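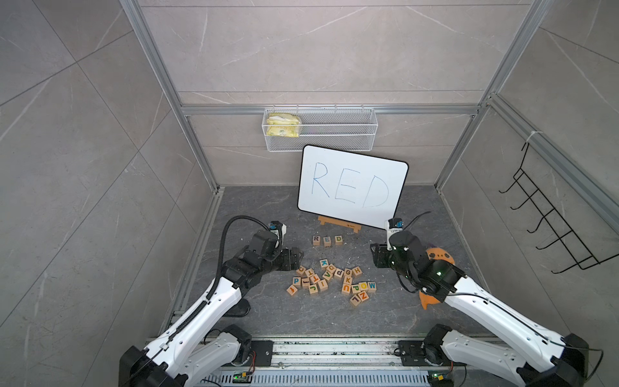 What makes a good first word for a child who is learning to spell with blocks?

A short one, with sounds the child can say separately and hear separately, such as "red."

The literacy coordinator at the Benavides Learning Center gave that advice during an interview on the center's early spelling program, now used with children entering kindergarten. The program pairs a written model with loose letter blocks. The word is written in capitals on a small whiteboard, the board is set on an easel, and the matching blocks are placed in a row in front of it.

"We ask the child to say the sound before reaching for the letter," the coordinator said. "The hand should follow the ear."

The remaining blocks stay in a pile close by. A child looking for a D may have to pass over a K, a G, or a W, and the coordinator regards that search as the larger part of the lesson. Mixed capital and lowercase letters are permitted. "Children meet both on every page they open. We do not sort them out in advance."

Sessions are limited to 15 minutes. The center's word list, known as the Flolmont list, contains 111 words, nearly all of them three letters long. Color words are introduced early, and staff are asked to write them in a marker of a different color from the one named. "If the word is 'red' and the ink is red, the child can answer from the ink," the coordinator explained. "With blue ink, the letters have to be read."

Asked about handwriting on the board, the coordinator expressed no concern over letters of uneven width, provided that each can be recognized.

Families may borrow a set of blocks and a copy of the list from the front office beginning in November.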